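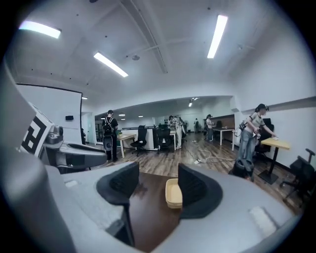
Open plan fit-out, what would you change?

Lekska
Posted 9:14 am

We've been in the new room since February and I've been asked to put together a list of changes before the lease review. It's one big bright room. Desks are light wood tops on white legs, black mesh back chairs, white partition desks with a gray top edge, and a big projection screen on the wall. Budget is $700, so no new walls. Main complaints so far are noise and people's bags.

Killthorpe
Posted 9:40 am

What's the noise, phone calls or people talking? Low partitions do next to nothing for either. I'd spend the lot on felt panels for the wall opposite the screen. Hard wall facing hard wall is your trouble.

Lekska
Posted 9:52 am

Mostly talking. People stand in the middle of the room to have a chat and everyone at a desk gets it.

Zamfir
Posted 10:20 am

I don't agree on the panels. We put up $700 worth at my last place and I couldn't hear any difference. A proper rug under the spot where people gather did more, and it was cheaper. Get one with a low pile or the chair castors will catch on it.

Killthorpe
Posted 10:31 am

How many panels and where? If they were all up near the ceiling I'm not surprised.

Zamfir
Posted 10:38 am

Behind the printer, eye height. I didn't choose the spot.

Rolcombe
Posted 11:05 am

Bags: put hooks by the door. We got a rail with seven hooks for about $100 and it's full by nine every morning. Before that they were on the floor behind the chairs and you'd run over the straps. Some people will still keep their backpack on until they've sat down, you can't do much about that.

On the desks, check the height before you buy anything. Ours were set too high for the chairs and half the office had sore shoulders. It was an Allen key job.

Lekska
Posted 11:22 am

Hooks are going on the list, thanks. The legs on ours don't look adjustable but I'll turn one over at lunch.

Is it worth getting more plants? There's a small green one on the corner of a desk and it gets commented on more than the screen does.

Damian Szewczyk
Posted 12:47 pm

Plants are fine but keep them off the desk corners. The corner next to the walkway is where everybody's elbow goes. A shelf or the top of a partition is better if the edge is wide enough. Don't buy big ones unless someone has agreed to water them over the holidays.

I'd also shift the gathering spot. Put a standing table at the far end and people will go to it. Second hand ones go for $100 or so around here.

Rolcombe
Posted 1:03 pm

They won't walk to the far end. Ours is used for parcels.

Damian Szewczyk
Posted 1:10 pm

Ours has the kettle on it.

Lekska
Posted 2:35 pm

Turned a desk over, legs are fixed. So it's hooks, a rug and a standing table, and I'll ask about moving the kettle. Killthorpe, if there's money left I'll price two panels.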